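Onik 90 Reception Tent

Product page updated December 27, 2003

Every tent brochure says the same things. The fabric is weatherproof, the frame goes up in an afternoon, and your guests will be seated in comfort whatever the sky does. We rent tents out of our yard in Zundstead and we have heard all of it from the people who sell them to us. So read what the maker claims about the Onik 90, and then read what we think after a full season of weddings with it.

What the maker says

The Onik 90 seats 90 guests at round tables with room for a dance floor. We don't agree. It seats 90 if you skip the dance floor, or if your band is one person with a guitar. With a floor, a head table and a buffet line, plan on fewer and ask us to draw it out for you before you mail the invitations.

The maker calls the roof "storm ready." We don't know what that means and they couldn't tell us when we called. We treat it as a rain tent. In high wind we will not put it up, and if it is already up we will ask everyone to leave it. This is in the rental agreement, on the first page, where you'll see it.

The clear side walls are described as "crystal." They are clear plastic. They look good when clean and they fog up on a cool evening with a lot of people inside. If your wedding is in October, rent the heater and leave one wall partly open, or take the plain white walls and stop worrying about it. 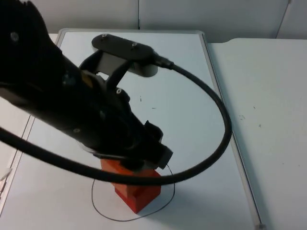 Setup is the other place where the sales sheet gets optimistic. Our crew needs the site to itself the day before your event. Grass is best. We can put the tent on a paved lot with weights in place of stakes, but weights cost more and they take up room at the edges, right where people like to stand and talk. Call the utility company before we stake anything. We won't start until you have.

What you get

Tent top, poles, stakes and ropes
Four side walls, clear or white
Delivery, setup and takedown within the Zundstead area
One visit to your site before you sign

What you don't get

Tables, chairs, linens, flooring, lighting, heat and power are all extra. Some rental companies fold these into a "complete wedding package" with one big number at the bottom. Ask them to break it out line by line. We did that with a few packages our customers brought in, and could not find the savings in any of them.

Lining and lights

The Palumbo ceiling liner fits this tent. It hides the poles and seams, and it is the one upgrade most couples ask about. It is a nice piece of fabric. At night, with the lights low, we doubt many of your guests will look up at it. If money is tight, spend it on better lighting.

We no longer carry the Tatance flooring system. It was sold as level on any ground and it was never level on ours.

Price

$3,000 for one event, up to 3 days, walls included. The liner is extra and so is anything past the third day. A deposit holds your date. If you cancel, we keep it only if we can't rent the tent to somebody else.

Should you rent it?

If you have a flat yard, a guest list you trust and no hall you like better, it's a decent tent. If you're renting one because you think it will be cheaper than a hall, get the hall's price first and add up every line on ours. Quite a few people who do that end up in the hall.

Item number 111. Please have it handy when you call to check a date.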